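Print this page | E-mail this article

We use cookies to remember your reading preferences. By continuing to use this site you accept our cookie notice.

4. Length of stay and the pricing of self-catering units

4.1 Background to the Ollthorpe sample

The earlier sections of this paper considered how holiday villas and apartments are described to guests. This section turns to the length of the stay and to the rules that owners set for it. Minimum-stay rules are among the oldest tools in the self-catering trade. They reduce the number of changeovers, limit cleaning costs, and protect the peak weeks from short bookings that leave gaps on either side. They also turn away guests who would have paid for three or four nights and who may not return to the listing once they have been refused.

The Ollthorpe sample covers 70 units in a single coastal district. All are let by the night or by the week, and all have a kitchen. Units with daily housekeeping were left out, as were those attached to a hotel that shares its front desk with the rental business. The remaining units range from studio apartments to detached villas with a private garden. Most are managed by a local agent on behalf of an absent owner, although a smaller group is run directly by owners who live in the district for part of the year.

Booking records were supplied by two letting agencies, Koltamero and Tunley, under an agreement that no unit or guest would be identified. The two agencies differ in ways that matter to the analysis. Koltamero sets one minimum-stay rule for its whole portfolio in each season and does not allow owners to depart from it. Tunley leaves the decision to the owner and records any change in the rule together with the day on which it was made. The Koltamero records are therefore more even, and the Tunley records carry more information about how owners respond to empty weeks.

4.2 Treatment of the records

The combined file held 4000 bookings after duplicates and owner stays had been removed. Bookings that were canceled and later made again by the same guest for the same unit were treated as one booking, dated from the first request. Stays longer than 90 nights were set aside. In this district such stays are usually made by contract workers or by households between homes, and the rates are agreed privately.

Each booking was coded for unit size, season, lead time, arrival day, and the minimum-stay rule in force when the request was made. The coding of the last item required some care. An agency may relax a rule by telephone for a returning guest without changing the rule shown on the listing, and the record then shows a stay shorter than the stated minimum. Such bookings were kept in the file and marked as exceptions. They were more common in the Tunley records, as might be expected, and were concentrated in the weeks on either side of the main season.

Rates were taken net of cleaning fees. The two agencies charge for cleaning differently, Koltamero by the stay and Tunley by the size of the unit, and leaving the fee in the nightly rate would have made short stays in the Koltamero portfolio look more expensive than the owner's own charge would suggest.
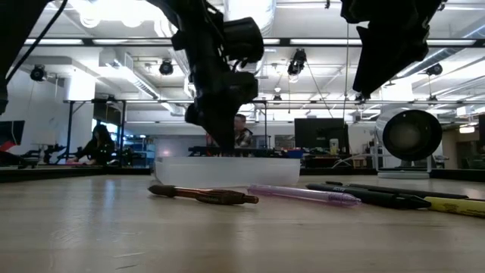
Figure 6. Robot arm and translucent tray at a wooden tabletop.

4.3 Findings on arrival day

The clearest pattern in the file concerns the day of arrival. Where a unit accepted arrivals on Saturday only, the main season filled early and at the full rate, and there was little sign that guests were put off by the restriction. Families tied to school holidays appear to plan by the week in any case, and a fixed arrival day fits the way they book travel.

Outside the main season the same restriction was costly. Units that kept a fixed arrival day into September had more empty weeks than comparable units that allowed arrival on any day. The difference was greatest among the smaller apartments, which depend more heavily on couples and on guests traveling without children. The larger villas were affected less. Their guests often come in groups from several households, and such groups tend to settle on a full week once they have found one that suits everyone.

Owners in the Tunley portfolio were slow to drop the fixed day. Many did so only after a run of empty weeks, by which time most of the demand for the period had gone elsewhere. Few owners restored the rule before the following spring, which suggests that the delay reflects habit more than a considered view of the market.

4.4 Findings on minimum stay

The effect of the minimum-stay rule itself is less simple. A seven-night minimum in the main season was associated with higher income per unit in both portfolios. A shorter minimum brought in more requests but also broke up the calendar, and the nights left between bookings were seldom sold. Some owners offered those nights at a discount to guests already booked on either side. The offer was taken up often enough to be worth making, but it did not recover the full loss.

In the quieter months a three-night minimum performed best for apartments. For villas the results were mixed. The cost of preparing a large house, with its linen, garden, and pool, is nearly the same for three nights as for seven, and several owners in the Tunley portfolio returned to a longer minimum after one season of short stays. The records do not show their reasons, and cleaning costs are only one possible explanation.

Teoh, the pricing tool used by a minority of Tunley owners, adjusts the minimum stay according to the gap remaining in the calendar. The number of units using it was too small for separate treatment, and these units have been included with the others of the same size. A fuller comparison would need records from a district where the tool is in wider use.

Related items

Guest kitchens and the choice between hotel and villa
Seasonal rates in small coastal districts
Cleaning fees and the displayed nightly price
Shared pools: upkeep and owner charges

Sign up for our newsletter to receive notice of new papers in this series.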